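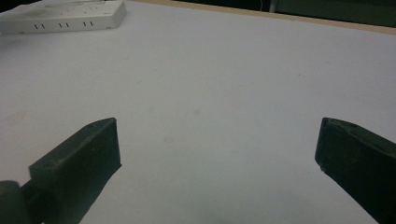 Posting every day was wearing her out, Kenza Kabbaj told us, and the part that bothered her most was that hardly anyone who followed her newsletter ever wrote back. She had the readers. She had a nice, steady list of them, built up one bake sale and one craft fair at a time, and she wanted to hear from them again.

Grolitz is very happy to share that Allo, our new email and community tool for small publishers, hobby bloggers and shop owners, opens to everyone this February. It has been in the works for a good long while, and we would like to thank every one of the patient people who used the early version, sent us their complaints, and then kept right on using it while we fixed things.

Allo was made for folks who run a blog, a small store or a local group and who send a newsletter because they enjoy the people on the other end of it. Most of the tools out there are built for big teams with big budgets, and they are very good at what they do. But if you write to your readers from the kitchen counter on a Friday night, after the dishes are put away, you probably don't need a dashboard with a dozen charts on it. You need a simple place to write, a simple way to see who answered, and a little help keeping the conversation going.

So the first thing you see when you open Allo is your replies. They come in one list, newest at the top, and each one sits next to the letter it belongs to, so you never have to go digging through an old inbox to remember what Marge in Ohio was asking you about. You can answer right there. You can also mark a reply as a good one to share, and Allo will write to the reader and ask permission before it appears in your next issue. Our early users took to this feature more than any other, and several of them now run a regular readers' corner that fills itself up without much fuss.
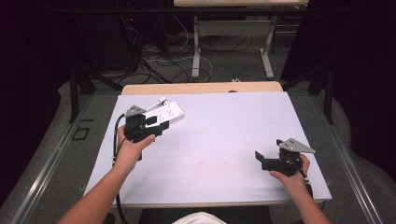
Allo opens to all newsletter writers this February.

The early version ran with 59 newsletters, on subjects that went from quilting and sourdough to used tractors and school band fundraising. We learned a great deal from them. The quilters wanted bigger pictures. The tractor people wanted a way to post items for sale without turning the whole letter into a classifieds page (a fair point, and there is now a separate section for it at the bottom of each issue). The band parents wanted to schedule reminders, and then they wanted to be able to cancel them when the concert moved, and both of those are in there now too.

Kenza, who has been with us since the very first test group, was kind enough to let us share a few of her thoughts. "I used to write my letter and send it off and then feel a bit flat afterward," she said. "Now I ask one question at the end, just a small one, and I look forward to reading the answers with my coffee. I write less often than I did and I enjoy it a whole lot more."

Allo is free for lists of up to 2000 readers, and that includes the reply list, the readers' corner and all of the letter designs. Larger lists pay $15 a month, with no yearly contract to sign. You can bring your readers over from another service with a plain spreadsheet file, and if the file gives you trouble, our help desk will gladly take a look at it for you.

We are also pleased to say that Allo works with two tools many of our customers already use. Grunar, our sign-up form builder, connects with one click, so new readers who fill out a form on your website or your social pages go straight to your list. Pramanik, our page-hosting service, can keep a public archive of your past letters - a lovely thing to have when a reader remembers a recipe from last spring but can't remember which letter it was in. Both are optional, and Allo gets along just fine without either one.

To help everyone get settled, we will be holding a free online welcome session every Friday through the end of the month. Each one covers moving your list, writing a first letter and setting up a readers' corner, with plenty of time left for questions. There is no need to prepare anything, and you are welcome to come more than once. Sign-up for the sessions is on the Allo page of the Grolitz website.

About Grolitz
Grolitz makes writing and publishing tools for small businesses, bloggers and community groups. Its products include Allo, Grunar and Pramanik.

Press contact
Members of the press who would like a trial account, or a chat with one of our early users, can reach the Grolitz press desk through the contact form on our website.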